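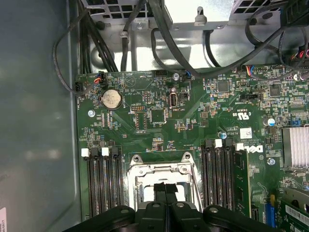

Slide 1. Hi everyone, I'm Tùng Võ, I run data gathering on Jadudel. Say thanks to the Sakstead folks for the room.

Slide 2. Why memory and CPU work? Small parts, tight spaces, cables everywhere – a learner gets so much out of one motherboard! Point out the two banks of DIMM slots on either side of the socket, and how much of them the gripper hides from its own wrist camera. I love this problem. (Pause, let people look.)

Slide 3. The numbers. 3157 episodes kept as of July 18, 2021. Goal was 2000, so yes, we got a bit carried away. Each operator does 40 in a session, then swaps out.

Slide 4. What we vary: chassis angle, lamp position, which slots are filled, how the cables hang. Start pose too, and we were slow to figure that one out. Our first 100 episodes all began from the same spot and the policy learned the spot. Tell the Montecinos story here if there's time.

Slide 5. Keep your bad tries! Fumbles with a recovery are the best stuff we have. We tag them by hand in Istetti, one tag per episode, no essays.

Slide 6. Next up: a second wrist view, and more boards from other makers. Come find me if you have old towers to give away – any brand, dust is fine. Questions, then switch to the live demo laptop.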